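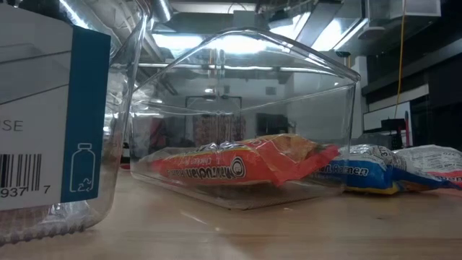 UNIT 4: DRY GOODS AND PACKETS

Household Storage, evening section. Handout for Unit 4, revised May 24, 2022
Instructor: Treasa Ó Dubhghaill

Read before class: the chapter on containers in the course pack, plus the two pages from the Nallelero catalog. Read the catalog pages with a pencil in your hand. I want every claim underlined that you could check at your own kitchen table, and a question mark next to every claim you couldn't.

4.1 What the clear bin is supposed to do

The case for clear plastic bins goes like this. You can see what you own, so you buy less of what you already have. Loose packets stop sliding around the shelf. You can pull the whole bin forward and get at what is in the back. The shelf looks calm, and a calm shelf is easier to keep up.

I accept the second and third of these without much argument. A bin is a drawer for a shelf that has no drawers. The first I think is half true, and the fourth is mostly something we say to ourselves after we have spent the money.

Take instant noodles, which is what we are packing in this unit. A chicken packet in an orange-red wrapper, lying flat on the bottom of a clear bin, can be read from across a kitchen. So could the same packet sitting on the bare shelf. The wrapper was printed loud so that it could be found. What the bin adds is walls, and whether you need walls depends on how many packets you keep and what is next to them. If you keep one or two, put them on top of the rice and go do something else with your evening.

4.2 The numbers in the catalog

The catalog says the Nallelero pantry range cuts "search time" by 76 percent. Look for the footnote. There is one, and it sends you to a survey of 237 customers, all of whom had bought the range and all of whom were asked how they felt about it afterward. No one stood in a kitchen with a watch. I am not saying the figure is false. I am saying I don't know what it is a figure of, and neither do you.

Sireck does something slightly different. Their leaflet says the bins were "tested to 4,000 openings." The bins in question have no lid. Please come ready to say what you think was opened.

4.3 Packing packets: the procedure

You will each have a bin, a mixed handful of noodle packets and a piece of table. Use the bin upright first.

Square up the packets before they go in. An instant noodle brick is close to rectangular, but the wrapper isn't. The sealed ends stick out as fins and the back seam makes a ridge, and those loose bits of plastic take up more space than people plan for. Fold the end fins under. Do not tape them.

Try flat stacking. Lay the first packet face up on the floor of the bin and build on it. Crinkled wrappers slide against each other, so a flat stack leans as soon as you pull the bin forward. Note how high you got before it leaned.

Empty the bin and try filing, with the packets standing on their long edge like folders, faces toward you. Filing is what all the books recommend. It works nicely when the row is full. When you have eaten half of it the rest fall over, and then you have a flat stack anyway, a messier one. The books are photographed when the row is full.

Last, lay the bin on its side with the opening toward you and load it like a cubby. I was doubtful about this one and remain so, but students keep bringing it up. You gain easy reach on a high shelf. You lose the front wall, and so you lose the drawer.
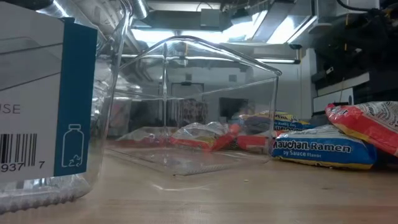 Write down what you did in the order you did it, including the parts that went badly. A worksheet that says "filed by flavor, looks great" gets sent back. I want to know which packet you had to push in, which one you gave up on, and what you did with the ones that didn't fit.

4.4 Sorting by color, sorting by flavor

Several of you asked last time about sorting. With noodles the two methods sound like the same thing, because wrapper color and flavor tend to travel together within one brand. Mix brands and it breaks down. A blue packet from one maker need not have anything to do with a blue packet from another. If you sort by color you are training yourself to grab without reading, and then one day you open the wrong thing. That isn't a disaster with noodles. It is more of one with baking soda and cornstarch, so don't build the habit here and then be surprised by it there.

My own view is that for a single household, noodles need no sorting at all. Oldest in front, and that's it. The date is printed small and usually on the back or on an end fold, where filing will hide it. Some people rewrite it on the front in marker. I have done this for years and I still forget, so I can't recommend it with a straight face.

4.5 Decanting

Decanting means taking food out of its package and putting it into a prettier one. D'Amico has a good deal to say about it in the course pack, most of it in favor. Read that section as a piece of persuasion. The before picture is a shelf nobody has touched in years and the after picture is a shelf somebody styled.

For noodles in packets the argument is very weak. The bricks come out naked, they shed crumbs, and the seasoning sachets need a home of their own, so one object has become two. You have also thrown away the cooking directions, the date and the allergen statement. If anyone in your house has to avoid an ingredient, the last of those settles the question.

Decanting makes more sense for things that come in a bag that won't close again, such as flour, lentils or dry pasta. Even there, a clip costs less than a canister. Grindetance sells an airtight set and claims it keeps flour "fresh three times longer." Longer than what? An open bag? A rolled bag? A bag with a clip on it? Bring me the answer if you find it. I looked.

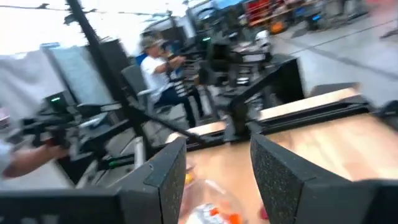 4.6 Labels

Two kinds of label get mixed up in the reading. One is the product label that comes on the container from the store, with the bar code and the recycling mark. The other is the label you add so that people know what is inside. The first should come off if you can get it off cleanly. A wide wraparound label covers a good share of the wall you paid to see through. Warm water and patience do better than the scraping tools in the catalog.

The second kind I would leave off anything clear that holds food in its original wrapper. A sign reading NOODLES on a see-through bin of noodles is decoration. Put your labels on the opaque things and on anything white and powdery.

4.7 What to measure at home

Measure the inside of the bin at the floor, and then at the rim. Many clear bins taper and are sold by the rim measurement, so the floor is the number that tells you whether a packet will lie flat. Rounded corners steal a little more. Then measure your shelf from the back wall to the inside of the closed door, hinges included.

One student in an earlier section worked out what she had spent on containers since moving in and got to $1,337. She was pleased with nearly all of them. I asked which ones were holding food and she said she would have to go and look. With clear bins, mind you.

4.8 For next time

Hand in the packing worksheet with all three methods filled out.

Pick one claim from the Nallelero, Sireck or Grindetance pages and write a paragraph on how you would test it in an ordinary kitchen with ordinary equipment. You don't have to run the test. If you do run it, give me what you got even when it makes the product look good. I have been wrong about the turntable, and I said so in Unit 2.

Leave one shelf at home exactly as it is until we meet. No bins, no sorting. We will need it for Unit 5, canned goods, and the reading for that is longer, so start early.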